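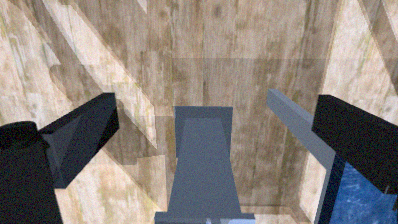 Quando é que a máquina me arruma a bancada?

Passei uma tarde inteira de outubro na Iremora a fazer sempre a mesma pergunta, e acho que já ninguém me podia ouvir. É que eu tenho em casa uma mesa onde vai parar tudo (chaves, pilhas, contas da luz) e queria saber se ainda vou a tempo de ter uma máquina que trate daquilo por mim. A Els Van den Broek, que dirige a parte de manipulação, riu-se e abriu o simulador. É lá que os braços treinam antes de tocarem em seja o que for a sério. Na semana anterior tinham corrido 2.031 tentativas de arrumação, e 1.774 acabaram com o objeto no sítio certo. Parece ótimo, não parece? Eu fiquei logo a pensar nas outras.
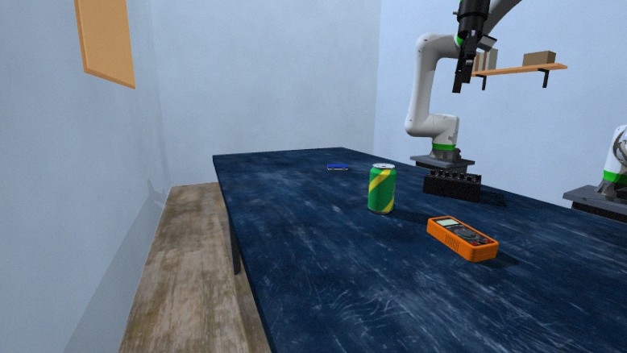 A minha mesa é pior do que qualquer mesa de laboratório, disso não tenho dúvidas, mas o problema é o mesmo: as coisas não se parecem umas com as outras. Uma lata de bebida em pé é quase simpática, tem ali um corpo direito para agarrar. Já um multímetro deitado na diagonal, com aquela caixa laranja grossa de cantos redondos, obriga a garra a escolher por onde lhe pega. E o objeto azul, pequeno e achatado, lá atrás da lata? Eu metia-lhe a unha por baixo e pronto! A garra não tem unhas.

O Sebastian Lazăr, que veio da Benbridge há sete meses, é o pessimista da casa e gostei logo dele. Contou-me que na oficina da Annan, onde testam um braço em turnos reais, separar peças já corre bem se chegarem todas iguais. Basta misturar ferramentas e o ritmo cai a pique. "Um aprendiz faz isto no primeiro dia, com sono", disse-me. Perguntei-lhe por roupa, loiça, camas. Roupa, nem me respondeu.
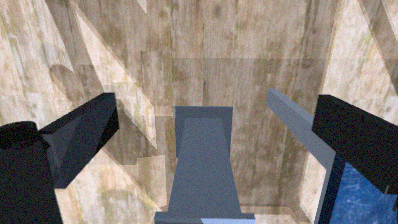
Os dedos pretos da garra, no simulador.

Saí de lá mais animada do que estas linhas fazem crer, juro! Em 19 minutos de demonstração vi três pegas de que eu própria não me envergonhava. A Els acha que as bancadas de oficina vêm primeiro e as cozinhas bem depois, e a Grirkari já pediu para experimentar o sistema no armazém. Quanto à minha mesa, continua como estava. Arrumei as pilhas no domingo, à mão.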